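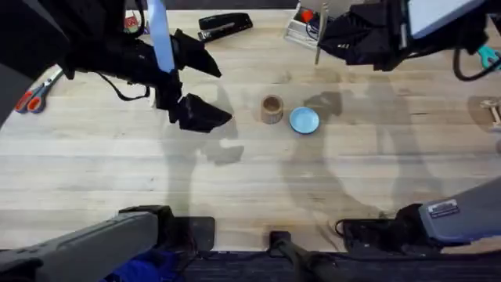 The tabletop, grain and plank seams visible

Wood table: oil finish still tacky in places, recoat or strip?

Asked June 22, 2022 in Finishes and Surfaces

I have a light-colored solid wood table made of edge-joined planks. In February I sanded it to 120, then 180, and applied two coats of Kaimal hardwax oil. The can says to wipe off the excess after 12 minutes. I left the second coat longer than that on one half of the top.

That half has never cured properly. It does not transfer to a dry cloth, but paper left on it overnight sticks slightly, and it picks up dust. The other half is fine. Water beads on both.

Can I put a third coat over everything to even it out, or does the soft half have to come off first? I would like to avoid sanding back to bare wood. I have mineral spirits, white abrasive pads and a random orbit sander.

3 answers

Answer 1 (accepted)

Do not recoat. Oil finishes of this type cure by taking up oxygen. The skin on a thick layer hardens first and slows the cure of whatever is under it. A third coat makes the layer thicker and the problem worse.

Start with the soft half only:

1. Wet a white pad with mineral spirits and scrub a test patch the size of your hand, with the grain. Wipe with a clean cotton cloth before it flashes off.
2. Let it dry overnight with the window open.
3. Put a sheet of paper on the patch with a book on top. If it lifts off clean the next day, do the rest of the half the same way.
4. If it still sticks, the film has set too far for solvent. Go to 180 on the sander, light pressure, and change disks often. They will clog.

You do not need bare wood. Stop when the surface is an even matte and the disk produces dry powder instead of gum. Then apply one thin coat to the whole top, working one plank at a time so the overlaps fall on the seams. Buff until a clean cloth comes away dry.

Lay the used rags out flat outdoors to dry, or put them in water in a lidded metal can. Oily rags in a pile can self-heat and catch fire.

Score: 471

Answer 2

I had the same with Clirnar oil on a bench. Left it alone all summer and it went hard. Might be worth waiting if you are not in a hurry. Mine was thinner than what you describe though.

Comment: It has been four months already. A layer that is still soft after that is not one I would wait on.

Answer 3

Strip it and use Hikier two-part varnish. Oil is a waste of time on a table.

Comment: Does not answer the question. Varnish over oil residue can also fail to bond.

Comment from asker: Test patch passed with spirits and the pad, no sanding needed. Doing the rest this week.

Viewed 843 times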